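Water filter jug: flow has slowed to a drip after changing cartridge

Home & Kitchen > Water

I replaced the cartridge in our Cisora jug and the new one takes far longer than the old one to empty the top reservoir. The old one ran for three months with no trouble. We are on town water in Drusitz, moderately hard. I soaked the new cartridge as per the leaflet and flushed two reservoirs through it. Is it faulty, or have I missed a step? 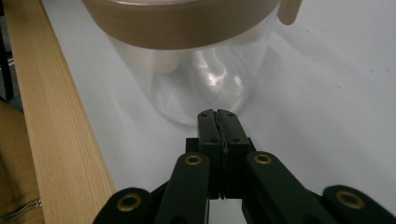
Posted by Trestska | 19 Aug 2019 | 477 views

Edit: the cartridge is seated properly. I have taken it out and refitted it twice. No water gets past the seal.

Sitompul
783 posts

The usual cause is trapped air. The carbon granules hold air in the pores and between the grains, and a short soak does not always displace it. Water then travels through whatever part of the bed is wet, so the flow drops.

Remove the cartridge and submerge it fully in a bowl of cold water, upside down. Squeeze the sides gently or tap it on the bottom of the bowl until the bubbles stop. Leave it for 15 minutes, turn it upright under the water, then refit it and discard the first 3 fills. Don't use hot water. The ion exchange resin is not rated for it.
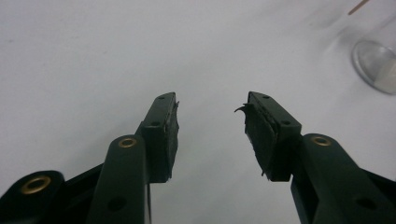

If the flow is still slow after that, look at the mesh on top of the cartridge. Fine sediment from mains work will coat it in a day or two. Rinse it under the tap from the underside. Colour on the mesh (brown or orange) points to iron in the supply, and in that case you will keep clogging cartridges until you fit a sediment filter upstream. A 5 micron one is sufficient.

Hard water scale takes weeks to build up, so I would rule that out on a new cartridge.

drusitz_tap

same thing here, mine came good after a week without doing anything. Also check the little vent hole in the lid isn't blocked, if yours has one

Trestska

Soaked it upside down as described. Plenty of bubbles came out. The reservoir now empties in just under five minutes, same as the old cartridge. Mesh was clean.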